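Emholm Hand-Guided Episodes: read me first

Hello, and thank you for downloading this! Emholm is a small set of robot episodes recorded by remote control, with a person steering both arms through every reach, turn and grasp (slowly at first, and then with a bit more confidence as the afternoons went on). There are 100 episodes, split over 2 folders, and 38 of them were steered by people on their very first day.

Each episode folder holds the wrist video, the joint positions and a short plain text note from whoever was steering. Please do read the notes, they're half the fun.

Known gaps: six episodes have no left arm video. The gripper value runs from closed at 0 to open at 1, so check your loader if yours goes the other way.

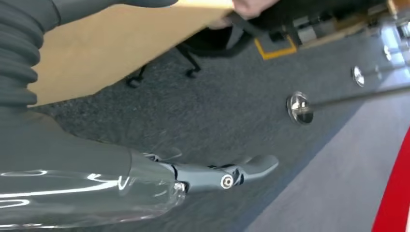 Words and upkeep: Giang Võ
Last edited 11th June

The right wrist view often takes in a good deal of carpet and furniture, and we've left all of that uncropped. If something won't load, write to Giang Lã, who looks after the files.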